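Gukelen manipulation group: minutes of the October meeting
Print this page
E-mail this page
Search minutes Enter keyword Go

Present: Maritza Quispe (chair), Annatjie Kekana (minutes), two from the Latitz simulation team, one from Boyer by phone.
Meeting opened 14.05.

1. Previous minutes
Agreed, with one correction. Under item 4, "joint limits" should read "joint velocity limits". AK to amend the stored copy.

2. State of the example set
MQ reported 735 simulated grasp examples of the purple brick in the store. Each has a wrist view and an outside view, saved with joint positions and finger width at every step. The learning code reads both views. The Boyer end asked whether the two views carry the same clock. MQ confirmed that they do, since the change made in the Trivum logger.

3. Review of stills
Stills from the brick task were put on the screen and discussed together. 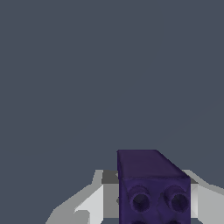
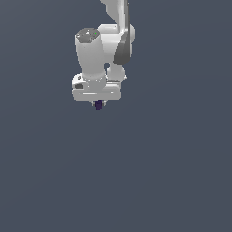
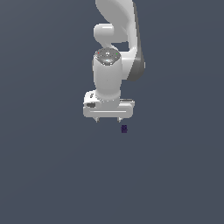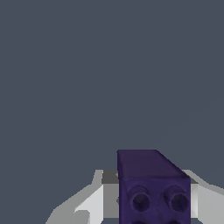 4. Points arising from the review
4.1 Wrist view. In both close views the brick is between the fingers with its top face higher than their upper edges, and the studs face the viewer. The second row of studs is only partly in view. Latitz proposed tilting the wrist view down so that the full row is seen. MQ was against changing it during a collection run, as the examples already stored would no longer match. Decision: leave as is for this set, and test the tilt on a separate branch.

4.2 Outside view. The brick is very small at this distance. In the still with the fingers apart it lies below and slightly to the right of the right finger, and its dark purple is close to the background in tone. AK asked for a lighter background or a tighter crop. Latitz prefers the crop, which needs no new rendering. Decision: crop first and compare training loss before any change to the background.

4.3 Labels. The stored labels are "open", "closing" and "held". Boyer pointed out that "held" is at present set from finger width alone, so a brick gripped at one corner gets the same label as one gripped squarely. MQ will add contact force to the rule. Old examples to be relabelled by script and a sample checked by hand.

4.4 Brick pose. All start poses so far come from a narrow range of turns about the vertical axis. Agreed to widen the range before further collection. The size of the new range was left to Latitz.

5. Next collection run
A further 100 examples to be gathered with the wider start poses. Failed grasps are to be kept and marked as failed, not deleted. AK noted that the Trivum logger drops the last step of an episode if the operator stops it early. Until this is mended, operators should let each episode run to its time limit.

6. Storage
The shared disk is close to its limit. Raw renders from the trial runs may be removed once the Boyer copy has been checked. No other data to be deleted without MQ's agreement.

7. Actions
MQ: add contact force to the "held" rule; relabel stored examples.
AK: correct previous minutes; report the logger fault to Trivum.
Latitz: crop test on the outside view; tilt test on a branch; new start pose range.
Boyer: check the copied renders and confirm by e-mail.

8. Any other business
None.

Meeting closed 15.20.

Print this page
E-mail this page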